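Descaling and flushing a kitchen mixer tap

6 min read

A mixer tap that has lost pressure on one side, or that sprays sideways, is in most cases blocked at the outlet and not faulty. The steps below cover a single-lever mixer with a screw-in aerator and flexible supply hoses. Pull-out sprays are treated at the end. The work needs an adjustable spanner, a 2.5 mm hex key, an old toothbrush, a bowl, a cloth and white vinegar or citric acid.

Before starting, establish where the restriction lies. Run the cold supply fully open for ten seconds, then the hot. If both are weak, suspect the aerator. If only one is weak, suspect the isolating valve or the hose on that side. If both are weak at every tap in the house, the problem is upstream and nothing on this page will help.

Measuring the flow

Hold a measuring jug under the spout and time how long it takes to collect one litre. At 6 litres a minute the jug fills in ten seconds. Write down the figure for hot and cold separately. The same test is repeated at the end, and without the first reading there is nothing to compare it with.
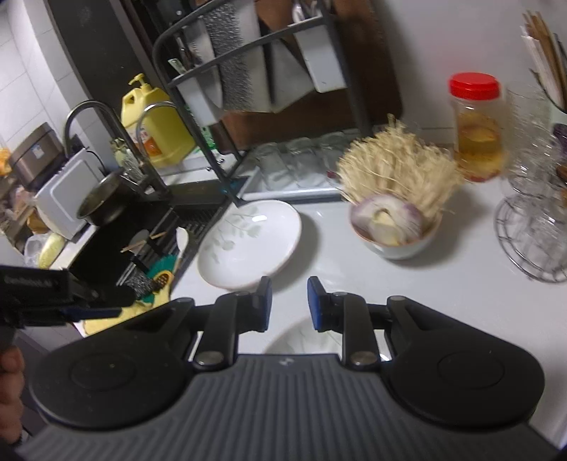 Removing the aerator

Put the plug in the sink. The aerator contains a rubber washer and one or two mesh discs, and all of them fit down a waste pipe.

Wrap the cloth round the aerator housing and turn it anticlockwise as seen from below. Most will move by hand. If it does not, use the spanner over the cloth with light pressure. Chrome plating marks easily -- bare jaws should never touch it. A housing that is scaled solid can be loosened by tying a small bag of warm vinegar round the spout for an hour.

Lay the parts out in the order they came off. The usual order from the top is washer, flow restrictor, mesh, housing. Some Cosico taps have the restrictor and mesh moulded as one cartridge, and this should not be prised apart.

Descaling

Mix 50 g of citric acid into a litre of warm water. Place the metal and plastic parts in the solution and leave them for 10 minutes. Keep the rubber washer out and wipe it with plain water. Brush the mesh from the clean side so that grit is pushed back the way it came. Rinse, hold the mesh up to a light, and repeat if any holes are still closed.

Do not use stronger acid, and do not mix any acid with bleach. Brass finishes and natural stone worktops are both damaged by citric acid, so rinse drips at once.

Flushing the hoses

With the aerator still off, open the tap at half flow for thirty seconds on each side. Loose scale will come out in the first few seconds. If one side remains weak, go under the sink and find the isolating valve. The screw slot should lie in line with the pipe. A slot lying across the pipe means the valve is shut, and a slot at an angle means it is partly shut.

Turn the slot fully across, undo the hose from the valve with a towel beneath it, and look inside the hose end. Some hoses have a small filter washer, which clogs after any work on the mains. Clean or replace it, refit the hose, tighten to hand-tight plus a quarter turn, and reopen the valve slowly.

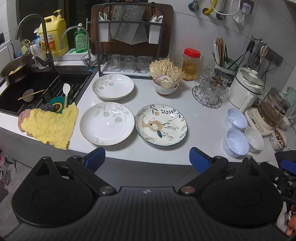
Chunhua Dai wrote in to say that the quarter turn was not enough on her Tilham tap, where the hose had a fibre washer in place of rubber. It wept overnight and left a puddle in the cupboard. She fitted a new fibre washer, gave it a little more than a quarter turn, and it has stayed dry. The point is a fair one. Fibre washers should be replaced every time the joint is opened, as they do not recover once compressed.

Refitting

Seat the rubber washer flat in the aerator housing and screw the housing on by hand. If it binds in the first turn, the thread is crossed -- back it off and start again. Repeat the jug test and compare the readings.

Pull-out sprays

The spray head unscrews from its hose and has its own mesh at the joint. Clean it in the same way. Check that the hose weight under the sink moves freely and is not caught on the waste trap.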